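Introduction to Digital Photography
Unit 5: Metering and Exposure Compensation
Department of Visual Media, Padudmont College
Course handout prepared by Branwen Morgan and Ruba Srour

Reading before class: Chapter 2 of the course reader. Students should bring a camera that offers at least one semi-automatic mode, a charged battery, and the printed manual or a saved copy of it.

1. What the meter measures

The light meter built into a camera measures reflected light, meaning the light that leaves the subject and passes through the lens. It has no knowledge of what the subject is. A white wall in shade and a gray wall in sun may send the same amount of light to the camera, and the meter will recommend the same exposure for both.

To produce a recommendation, the meter assumes that the area being measured should come out as a middle tone. For many ordinary subjects, which mix light and dark areas, the assumption serves well enough. It fails when one tone dominates. Snow, sand and pale bedding are recorded too dark. A black coat or a dark stage curtain is recorded too light, and the color in it looks thin.

An incident meter, held at the subject and pointed toward the camera, measures the light falling on the subject and is not affected by the subject's tone. The department holds two of these meters, and they may be signed out from the equipment desk after the safety briefing.

2. Metering patterns

Evaluative metering (called matrix or multi-segment metering by some makers) divides the picture into zones, compares them, and weights the result. Most cameras give extra importance to the zone under the active focus point. This pattern is the recommended setting for the first half of the term.

Center-weighted metering reads the whole picture but favors the middle. It is older and simpler, and for that reason its behavior is easier to predict. Students who intend to compensate by hand often prefer it.

Spot metering reads a small circle, commonly between one and five percent of the picture. It is precise, and it is also the pattern most likely to give a poor result when used without care. Moving the circle from a lit fold of cloth to the shadow beside it can change the reading by two stops or more.
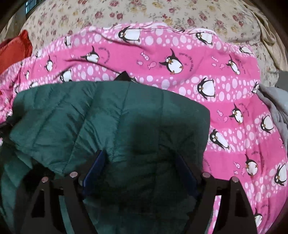
Padudmont Visual Media Handouts, Vol. 8, No. 2

3. Exposure compensation

Exposure compensation tells the camera to depart from its own recommendation by a stated amount. It is available in program, aperture priority and shutter priority modes. In manual mode it has no effect on most cameras unless automatic ISO is switched on.

The rule is to add exposure for light subjects and subtract it for dark ones. Beginners frequently reverse this, reasoning that a bright subject needs less light. The camera has already reduced the exposure, and the photographer is restoring what was taken away.

Suggested starting points:

Fresh snow in sunlight: plus 1 1/3 to plus 2
Light sand or pale stone: plus 1
Average grass, weathered brick: 0
Dark foliage in shade: minus 2/3
Black fabric filling the picture: minus 1 1/3 to minus 2

These values assume evaluative or center-weighted metering and are to be adjusted after looking at the histogram. The screen on the back of the camera should not be used to judge exposure outdoors — its apparent brightness depends on the light around it.

4. Reading the histogram

The histogram shows how many pixels fall at each brightness, with black at the left and white at the right. There is no correct shape. A graph piled against the right edge indicates that highlight detail may have been lost, and a graph piled against the left edge indicates the same for shadows. A night street will sit mostly to the left, and should.

Where the camera allows it, display the three color channels separately. A saturated red flower can clip in the red channel while the combined graph still looks safe.

5. Worked case

Lleucu Penry's slate quarry series, shown in the Zislow Gallery and included in the reader, was made almost entirely at minus 2/3. Her notes record that the first frames, taken at the metered value, turned wet slate into a flat gray. Compare plates 5 and 8 and note where the lighter version holds detail that the darker one gives up.

6. Assignment

Photograph one light subject and one dark subject, each filling the picture. For each subject make five exposures, from minus 2 to plus 2 in whole stops, in aperture priority with a fixed ISO. Do not edit the files. Submit all ten with a one-page statement naming the exposure you consider most accurate and the metering pattern used.

Files go to the Potham server, in the folder for your section. Rhodri James supervises the morning section and Nisha Joshi the afternoon section. The folder closes at 5 p.m. on the day before the next class — late files require a signed note from the section supervisor.

Further reading: Negussie Press technical notes on reflected and incident light, on reserve at the library desk.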